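Water shutoff at Ratside Court this month

The water will be off in all 113 apartments at Ratside Court for one day in March while Kubiak Plumbing replaces the main valve and the two oldest sections of supply pipe. The exact day will be posted in both lobbies and by the mailboxes as soon as the city signs off on the street closure. Work starts at 10 in the morning and should be finished by 3 in the afternoon. If the crew runs late, a note will go up on the front doors.

The valve has been on the repair list for a while. It no longer closes all the way, so a small leak in one kitchen can mean a long wait before the water can be stopped. The new one will be in the same spot in the basement of the Clillon Street building. Each floor will also get its own shutoff, and future repairs should affect only the apartments on that floor.

The cost to each household is $195, spread over the next three monthly statements. Households that paid into the repair fund last year will see a credit on the first one. Questions about billing go to the Kalline office, which handles our accounts. Please don't ask the plumbers, who won't have that information.

Fill a few pitchers the night before for drinking and cooking. Don't run the dishwasher or washing machine during the shutoff, even if there seems to be some pressure left in the line. Water heaters can stay on. The laundry room will be locked from 9:30 until the work is done, and anything left in the machines will be put on the folding table.

When the water comes back it may look cloudy or a little brown. Open the cold tap in the bathtub first and let it run until it is clear, then do the kitchen. Unscrew the screen from the end of the faucet before you start if you can, as grit tends to collect there.
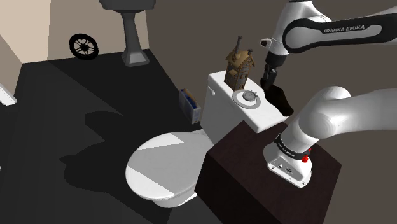
Toilets are the part people ask about most. You will get one flush from what is already in the tank, and after that you will need a bucket. Pour it straight into the bowl in one steady go and it will clear without touching the handle. A plain white toilet like this one works the same way as any other. A few gallons per flush is plenty, so a half-filled bathtub should see a family through to the afternoon. Once the water is back, let the tank fill completely before you use the handle again, and call the Kalline office if it is still running an hour later.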